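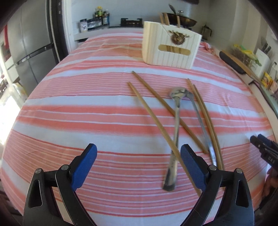
Budget round closes end of the month and the Rillus equipment list still isn't signed off, so this gallery page is going up before it's tidy. It's meant for whoever holds the purse at Nirholm, plus anyone on the kitchen work who wants to know where their request went. Short version: we want more hand-held grippers, a lot more finger pads, and a proper line for tableware. Chopsticks and spoons on a striped cloth, jaws open with the blue textured pads coming in over them – that's the work, and every item in the list below comes back to it somehow. Thin things lying across other thin things. Spoon handles that widen and go flat at one end. Pads matter more than anything else on the page.

Rillus kitchen work, equipment plan, updated January 25, 2021.

## Grippers

Asking for two more pairs. Not a new model, same as we've got. Enda Mulligan has put the case for the Evo version and it does look nice on paper, but different jaws means different pads, different spares, new training for everybody, and we'd be running both kinds side by side until the old ones die. Next year maybe.

Spares for the jaw linkages as well. Pins mostly. They get loose and then the fingers don't meet square, and you can lose a morning before you notice. I'd like a bag of them in the drawer instead of a purchase order every time.

## Pads

24 sets. I know that looks high next to last year.

Last year we ordered too few, ran out in December and then paid for express delivery, so the cheap order wasn't cheap. Wear goes on the textured face first. Wood is kinder to them than metal but chopsticks are narrow so it all lands on one strip down the middle. Spoons are slippery and people squeeze harder. Enda wants them changed on a fixed schedule, I'd rather go by looking at them, and we have agreed to argue about it once the order has gone in.

Stay with the same blue. We tried ordering a mixed batch in the autumn and then had no idea which session had used what. Same supplier (Gilmartin), same part, please don't let anyone in purchasing swap it for "equivalent".

## Tableware and props

- Wooden chopsticks, plain ones. Buy them by the box. They split, they go missing, people eat lunch with them.
- Metal spoons, mixed shapes. Not a matching set! Straight handles and curved handles both. Charity shops are fine, keep the receipt.
- Utensil holders, the upright sort with a slot in the front. One spare at least, with a different shape of rim.
- Tablecloths. Stripes, plain, something busy. They need washing so we can't get by on one.
- Forks. Left off the last list by mistake, mine.

Whole props line comes to £67 and I'd ask that it's left alone. It's the smallest number on the sheet and it got cut last time becuase it looked like somebody's kitchen shopping. It is kitchen shopping. Without it the grippers sit in a case.

## Rooms

No spend on a mock kitchen this year. Czesław Adamczyk priced one up with flat-pack units and a dummy hob and it wasn't terrible, but then you have one kitchen, and you've paid for it, and you're stuck with it. Real ones have a fridge down one side and jars on the counter and daylight coming in where it wants. Cheaper too, even with travel.

What we do need for working in real kitchens:

- Floor protection and a decent trolley. The current trolley has one wheel that goes its own way.
- Hard cases with cut foam. Grippers have been travelling wrapped in towels.
- A folding table for charging kit, so nobody has to shift the knife block to find a socket.
- Insurance for work off site. Nirholm finance to confirm wether the existing policy stretches. Asked already, no answer yet.

## Batteries and storage

Quote from Gilmartin is £567 for the charger bank plus drives. Bit more than I'd pencilled in. Could drop the drives out and buy those elsewhere, saves a little, but then it's two deliveries and two warranties and I'm the one chasing both. Recommend we take it as quoted.

Drives fill up quicker than people expect, mostly from long sessions where nobody stops recording between tries. That's a habit to fix and not a purchase. Czesław is writing a one-page guide.

## Not this round

Fixed arm for the bench. Wanted, yes. But it needs a bench that doesn't wobble, a guard, a risk assessment and somebody's time for the best part of a month, and the price on the arm covers none of that. Put it down for next year with the full cost next to it so we don't get half.

Softer pads. Enda has samples coming. If they're good we swap them in halfway through the pad order, Gilmartin said that's ok provided the boxes are unopened. Get that in writing – I only have it from a phone call.

Gloves. Came up at the meeting, no strong feelings, skipped.

## Still to do

- Enda: final pad quantity, split by delivery date
- Czesław: case sizes, measured this time
- Me: chase insurance, retype the sheet in the format finance like
- Everyone: if you've broken something and not said, say now while there's a form open for it

Comments on the shared sheet please, not by email, I've lost two already. More gallery pictures go on this page as they get sorted, newest at the bottom.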